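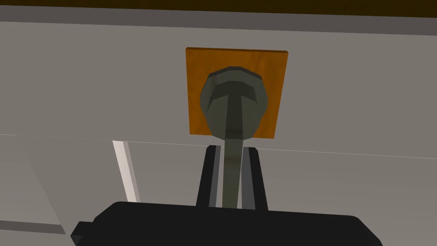 Section 7: Fitting Your New Lever Handle

By the Grutstead Home Hardware team
Updated June

Welcome back! If you've worked through the earlier sections, your old handle is off, the screw holes are cleaned out, and you've got a little pile of parts sitting in a saucer somewhere safe. If you've skipped straight to this page because you're only swapping a handle and leaving the latch alone, that's fine too, but please take a minute to read the notes on backset in Section 3 before you go any further (we get more letters about backset than about everything else put together).

The steps below cover the Grutstead Kekwood lever set, model 532, on an inside door. The Shiferaw set goes on the same way except for the spring, and we've marked that spot for you. Set aside 40 minutes for your first door. The second one will go a good deal faster, and by the third you'll be doing it with the radio on.

What to have on hand

A Phillips screwdriver, the hand kind
A pencil and a small level
Masking tape
The paper template from the lid of the box
The small hex key, taped inside the instruction sleeve

Before you start

Wedge the door open so it can't swing while you work. A folded towel underneath does the job nicely and won't mark the floor. Lay a second towel below the handle to catch dropped screws, especially if you have a floor vent nearby.

CAUTION: Don't close the door at any point until you reach step 10. With the spindle out, a latched door can't be opened from either side without tools, and if your tools are on the other side you'll be in for a long afternoon.

Fitting the handle

1. Tape the template to the door, lining up its center hole with the spindle hole in the latch. Check it with the level and mark the two screw positions in pencil.

2. If the old holes line up with your marks, lucky you, go on to step 4. If they're off by less than the width of a screw, fill them with wood filler and let it harden overnight.

3. Drill new pilot holes where you marked. Go in straight, and take your time.

4. Slide the spindle through the latch. It should pass through with light finger pressure. If it sticks, turn it a quarter turn and try again. Please don't tap it with a hammer.

5. Look at the back of each lever for the small stamped arrow. The arrow points toward the hinges. Levers fitted the wrong way around will still turn, but they'll droop within a few weeks.

NOTE: Shiferaw owners, this is where you fit the return spring. The long leg sits in the notch and the short leg rests against the post.

6. Push the outside lever and its plate onto the spindle and hold it flat to the door.

7. Fit the inside lever from the other side. A helper is handy here, though you can manage alone if you tape the first plate in place.

8. Start both through-screws by hand, then tighten them a little at a time, going back and forth between the two. Stop when the plates are snug.

CAUTION: Overtightening pinches the spindle and makes the lever stiff. If you have to lean on the screwdriver, you've gone too far, so back off half a turn.

9. Tighten the set screw under each lever neck with the hex key.

10. With the door still open, press each lever down and let go. The latch should pull all the way in and spring back out on its own. Try it several times before you close the door.

If the lever doesn't come back up

Loosen both through-screws half a turn and test again, as this cures most cases. If it's still slow, put a little Grusanik dry lubricant on the latch tongue. Cooking oil gathers dust and will gum things up by winter. Replacement springs can be ordered as part 1103.

Questions? Write to Grutstead Customer Care at the address on your warranty card. © Grutstead Home Hardware. All rights reserved. Back to top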